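Planner timing notes for Pidgate, the sim tabletop stack. Thread, 1/9 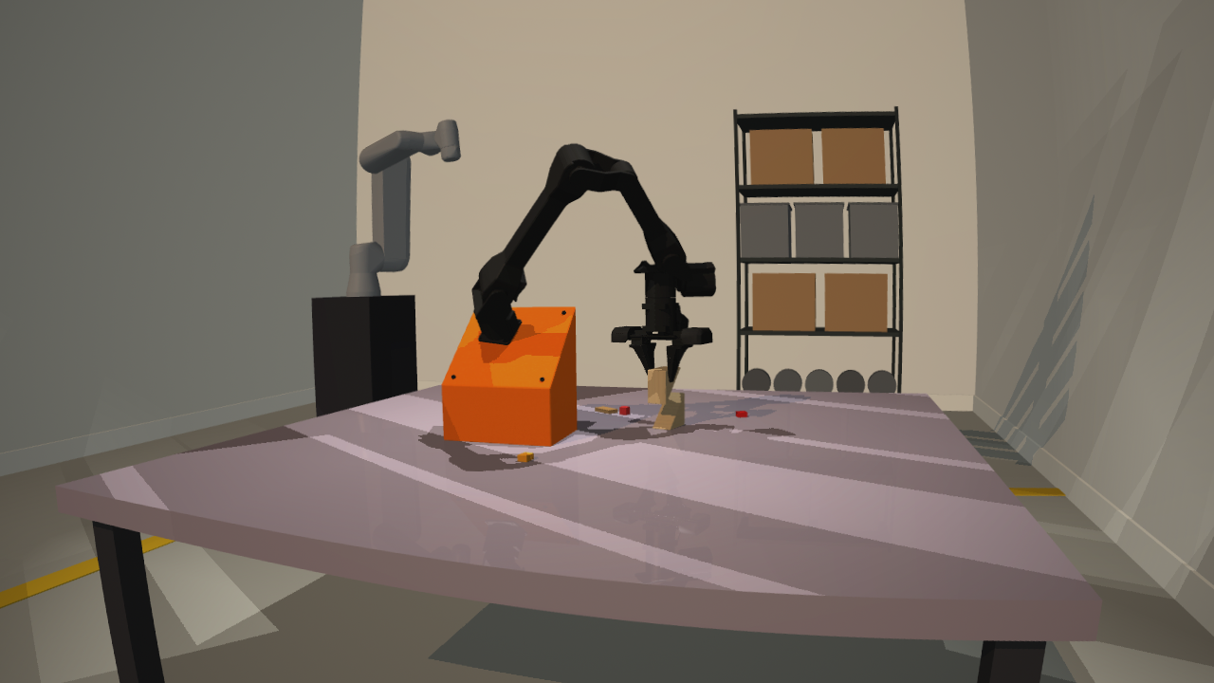 2/9 The grasp planner used to score each block alone and ignore what it was touching. That works for parts with clear space on every side. It fails when the target overlaps a neighbor, as with the upper tan block between the fingers and the tilted one under it. The fingertips can pass every check against the target and still hit the second block on the way down.

3/9 The change: neighbor geometry now goes into the approach check as well as the final pose check. We sweep the finger volumes along the last 30 mm and reject anything that intersects a non-target body.

4/9 Cost. The sweep runs on 300 candidates per query. Before pruning, one query took 1312 ms. Parviz Pakzad moved the crossbar test ahead of the finger test, since the crossbar is wide and rejects most bad yaws early. Now 357 ms, same machine, same seeds.

5/9 Small flat pieces are still a problem. A thin piece on the tabletop leaves almost no side surface, so the sweep rejects nearly everything for table contact. Current workaround is a per-body table margin in the config. I don't like it.

6/9 Second bug, unrelated: the planning scene cached body poses at reset and never refreshed them after a failed grasp. Second attempts were planned against stale poses. Līga Siliņa found it by diffing two logs. Fixed on main.

7/9 If you pinned Pidgate before October, the config key changed from approach_clear to sweep_clear. The old key is silently ignored. It should raise an error and will in the next tag.

8/9 Not done: the sweep assumes neighbors stay put. For a stack that leans, lifting the top piece changes the contact set below it. Ronaldo Ambrosio has a branch that replans after the first 5 mm of lift. No numbers yet.

9/9 Seeds and configs are in the repo under bench/sweep. Bug reports with a log attached get read first.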